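KITCHEN NEWS -- the short version, becuase we go to print in an hour

Right. The shared kitchen at Cusia. Lots of you have asked, so all of it in one place.

The tiles question first. We had a vote in December and it went to beige, large square ones, pale grout. Not white. White lost badly. The people who wanted white have been very good about it, mostly. Grout gets sealed once before we open and again next winter, and please, no bleach on it ever. Warm water and dish soap. If something won't come off, leave a note on the clipboard and walk away from it.

Budget. We had a grant of 2000 dollars from the Plondurska fund and that is now spent, down to the last 7 dollars, which went on a box of screws. The rest comes from the soup suppers. Next supper is when the new stove is in, so no date yet, stop asking me at the post office.

Stove. Ordered from Zillton, paid for, on a truck somewhere. They say two weeks. They said two weeks before. Chan has the order number if anyone wants to have a go at phoning them, hold music is terrible, bring a sandwich.

Sign-up rules when we reopen:

Slots are three hours, cleanup included. Cleanup INCLUDED.
One slot a week per household until everybody has had a turn.
Key is in the lockbox, code changes on the 1st. The old code was 999 and yes we know, that's why it's changing.
Label your food. Name and date. Unlabeled food goes out, no appeals.
Big pots go back on the bottom shelf, not the top. Somebody short has to get them down again.

The bread group gets the early slot back, same as before. Jam people, you are after lunch. If the jam people and the bread people want to swap, sort it out amongst yourselves and just tell me who won.

Things we still need -- two good chopping boards, a colander with legs, dish towels (clean, not your old ones), a wall clock that keeps time. Also a can opener. We have had four can openers and none of them opens cans. No more mugs please. We have so many mugs.

Tile and dark edging, first of the two:

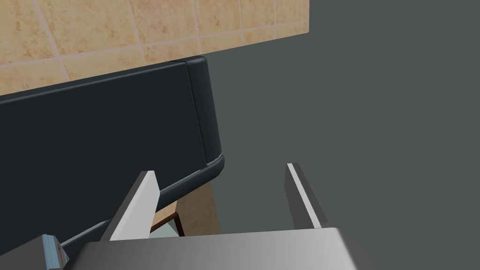
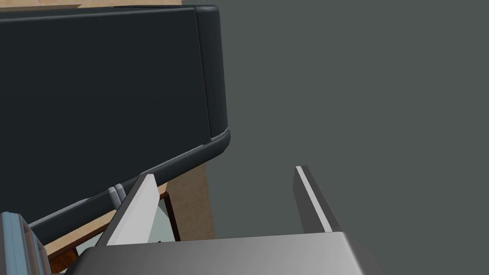 Kourosh Mousavi wrote in after the last issue to say that three hours is too short for anyone cooking beans from dry, and could we please allow a double slot if it's booked a week ahead. He also thinks the one-per-household rule will push out the people who cook for their neighbors, who are the ones using the place properly, and he would like it looked at before opening and not after everybody is annoyed. He soaks his overnight at home, he adds, and it still runs over.

Fair. So a trial: double slots allowed, booked a week ahead, evenings only, first month. Write DOUBLE next to your name in big letters or I will miss it and give half of it away. Cooking for neighbors counts as the neighbor's slot if they say so on the sheet. We'll see how it goes.

Sign-up sheet has 27 lines and goes up by the front door, pen on a string. Don't take the pen. Last thing, Nima Bagheri is collecting recipes for the supper booklet, one page each, typed or VERY neat handwriting, say how many it feeds. Drop them in the blue folder. No more lentil soup, we have plenty of lentil soup allready.

More when the stove turns up.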